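Bundunix two-armed kitchen trainer: our open day at Kuvdale
October, by Shagufta Ghauri

I'd been promising a proper write-up of the Bundunix since we put it on the equipment list in the spring, and the open day at our Kuvdale workshop gave me the push. We had the doors open from ten in the morning, the kettle on from well before that, and far more people through than I'd laid out biscuits for (sorry, everyone who came after lunch!).

For those who couldn't get over to us, the Bundunix is a practice package for two-armed robots. You get the software, a set of kitchen tabletop scenes to work in, and a pair of hand controllers that drive the left and right arms separately. Everything happens in simulation, so a beginner can fling a carrot across the room and all it costs is a press of the reset button. I did plenty of flinging in my first week. I still do when somebody's watching me.

Saadet Eren came down from the Sidine office to run the demonstrations with me. Saadet wrote most of the pick-and-place exercises and knows exactly where each of them will trip you up, so I was glad to hand over the controllers and do the talking. We had the big screen at the front and 3 practice stations along the back wall, and we let people wander between the two as they liked. I'd planned a timetable. It lasted until the first question.

The breakfast table was the one people kept asking to try. The food comes in awkward shapes, which is the whole point of it. A croissant is curved and ridged, and if you come at it from the wrong side it rolls away from your fingers. Long vegetables are a different sort of trouble, because they swing round if you take hold too near one end. Saadet's advice to everybody was to leave the spare arm well back with the hand open while the other one does its job, and you could see people relax as soon as they stopped trying to move both at once. One chap from a catering college got so keen on the right hand that he forgot he had a left one at all, then looked very startled when it came back into play!

I should say something about the hands, as we had a lot of questions on those. They're full hands with separate fingers, and they take longer to learn than a simple two-jaw grip. I think it's worth it. You can curl the fingers over the top of something, or come in from the side, and you start to feel the difference after an hour or so at the controllers. If your own robot has a plain grip you can swap to that in the settings, and the scenes work just the same.

Now, the practical bits. The package comes with 9 scenes, all of them tabletops, and 50 exercises spread across them. They get harder as you go, though I'd argue the fourth one is meaner than anything in the ten after it (Saadet disagrees and we've agreed to leave it there). The objects can be moved about before you start, so you can make a task easier for a new person or downright nasty for a colleague. Each attempt is saved and can be played back at half speed, and that turned out to be the most popular thing of the day. People love watching their own mistakes.

The price is £3,961 for the full set, with the controllers, the first year of updates and a morning's training at Kuvdale included. You'll need a decent computer with its own graphics card. We used the Ertürk desktop machines we already stock and they coped very nicely with all the stations going, but please ring before you buy one specially, because you may well have something suitable sitting in a cupboard.

A few grumbles, to be fair to everyone. The controller leads are too short, and I've asked for longer ones. The reset button is next to the grip button, so you will wipe out a good attempt at least once. Several visitors also wanted the writing in the menus made bigger, and I'm with them on that. Saadet has taken the list back to Sidine and the menus are being looked at first.

If you'd like a go yourself, we keep one station set up in the front room and you're welcome to book an hour on it, free, any afternoon after two. Bring whoever will be using it. It's much easier to decide once they've had the controllers in their own hands, and I'll make sure there are more biscuits. 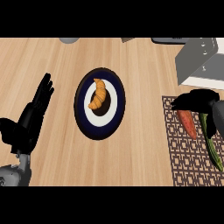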